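Print | E-mail | 14 comments | 38 shares

The Long Return of the Repair Counter

February 3, 2026

For most of the last century, a household in Bornau that owned a broken lamp or a stiff pair of shears took it to a repair counter. The trade directory for the town once listed 71 such businesses. By the time the last edition was printed, there were 4.

The Masell Institute for Local Trades has spent two years studying what became of the rest. Its report, due in May, finds that most closed when their owners retired and no apprentice had been trained to follow them. Rents played a smaller part than had been expected.

Meinrad Auer, who led the study, interviewed 66 former owners and their families. Many had kept their ledgers. One set of books, from a counter on Danum Street, records more than 1,000 jobs in a single year — kettles, clocks, hand tools and a great many umbrellas.

“The charge was often written down before the work began,” Mr. Auer said. “A customer was expected to trust the estimate, and the shop was expected to keep to it.”

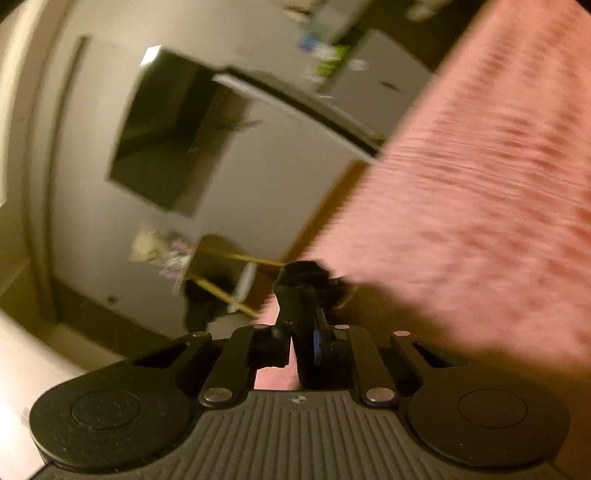

A black hand-held gripper with a ribbed body.

The institute recommends a shared training year, with costs divided between the town and employers. Mercedes Rengifo, director of the Zapata Trade School, supports the plan but has asked that evening places be included for adults who already hold jobs.

The town council will consider the proposal after the report is published.

Print this article | E-mail this article

Related items
Apprenticeships and the Small Employer
Reading the Danum Street Ledgers
Evening Classes Return to Zapata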